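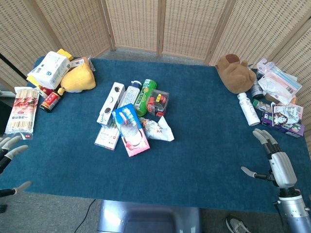

4. Setting Up the Object Map

By now your joints are calibrated and the head camera is streaming. This section covers the part most of us enjoy the most: getting Sorkia to look at a table full of stuff and tell you what it thinks is there. The first time the labels pop up over your own groceries is a real treat, so take your time with it.

You will work with three pieces of software:

Sorkia, the perception package. It finds objects and gives each one a label, a pose and a score.
Berov, the planner. It takes the list from Sorkia and works out which object can be reached, and with which hand.
Ello, the operator console. Everything you click in this section is in Ello.

If you skipped Section 3, go back and run the head camera check first. Sorkia will start without it, but the poses will be off and you will spend the afternoon chasing a bug that isn't one.

4.1 Prepare the table

1. Cover the table with something plain and dull. Short-pile carpet in a solid color works very well, and things that would roll on bare wood tend to stay put on it.

2. Put a screen or a plain wall behind the table. Woven panels are fine. Sorkia may see texture in the gaps at first, but the background step in 4.2 takes care of that.

3. Lay out your objects in loose groups with open carpet between them. Mix them up! Boxes, bottles, a plush toy or two, a snack bag, something in clear plastic. A table of identical boxes will give you beautiful scores and teach you very little.

4. Let some objects lean on each other or overlap. A soy sauce bottle lying on its side, a plush animal face down, a flat box partly under another box — these are the cases that show you where your settings need work.

5. Raise both hands to the Ready pose from the Ello menu. The fingertips should sit above the carpet at the left and right sides of the view, with the thumbs pointing in toward the middle.

CAUTION: Keep people clear of the arms before you send the Ready pose. The arms move together, and they do not wait for each other. Stand where you can reach the stop button.

4.2 Record the background

1. Clear everything off the table. Leave the cover and the screen where they are.

2. In Ello, open Perception > Background and press Record.

3. Wait until the counter reaches 60 frames. Don't lean over the table while it runs.

4. Press Save, then put your objects back.

Note: Record again any time you move the screen, swap the table cover or change the room lights. Small shifts in daylight are fine.

4.3 Draw the work area

The work area tells Sorkia where to look. Anything outside it is ignored, and that saves you from a long list of labels for bins, cables and shoes on the floor.

1. Open Perception > Work Area. The live view appears with four corner handles.

2. Drag the handles to the corners of the table top. Stay a little inside the near edge.

3. Turn on Mask Own Hands. Sorkia uses the joint readings to hide the hands and forearms from the detector.

4. Move each hand slowly with the jog buttons and watch the mask follow it. If it lags, raise Joint Buffer by 20 ms and try again.

If a strip of finger pokes out past the mask, you will see it show up as an object with a low score. Set Mask Padding one step higher. Going further than that can hide a real object that sits close to a hand.

4.4 Run the first pass

1. Press Detect Once.

2. Wait for the outlines. With the standard model this takes a moment on the first run while the weights load, and it is much quicker after that.

3. Click each outline and read its label. Fix any wrong ones by typing over them.

4. Press Save Map.

Expect a few surprises. Common ones are listed here with the setting to try.

Clear packaging comes back as two or three small objects. The detector is picking up the colored items inside a transparent box and missing the box itself. Turn on Merge Nested.

A shiny wrapper has a hole in its outline. Glare is washing out the depth. Turn on Fill From Color, or move the lamp.

Two leaning items share one outline. Lower Split Distance one step at a time and press Detect Once after each change. Stop as soon as they separate, or your plush toys will start coming apart into ears and bellies.

A crumpled bag changes shape between passes. Tag it as Soft. Berov will then plan to its middle and leave the corners alone.

A bottle lying down gets an upright pose. Check that Allow Lying Pose is on for that class. It is off by default, and we would love to change that in the next release.

4.5 Send the map to Berov

1. Open Planning > Import and choose the map you just saved.

2. Pick a point budget. The default of 2,000 points per object suits most household items. Thin things like packaged chopsticks do better with more.

3. Press Check Reach. Each outline turns green, yellow or gray.

Green means at least one hand can reach it with a clear path. Yellow means something else has to move first. Gray means Berov found no path at all.

4. Click a yellow outline to see what is blocking it. Berov draws the suggested order as a chain of arrows, and it is great fun to follow one through a dense pile — sometimes the route in starts with an object you would never have picked.

CAUTION: Check Reach does not move the robot. Run Plan does, and the two buttons sit side by side. Leave Motion Lock on until you reach Section 5.

4.6 If something goes wrong

Error 584 means the map and the background were recorded with different camera settings. Record the background again, then repeat 4.4.

If Ello shows the live view but no outlines, check that the work area was saved. An unsaved area goes back to zero size when you leave the page.

If every outline is shifted the same way, the head moved after calibration. Send it Home and run the camera check from Section 3.

Keep the saved map. You will load it again in Section 5, where Berov gets to pick something up.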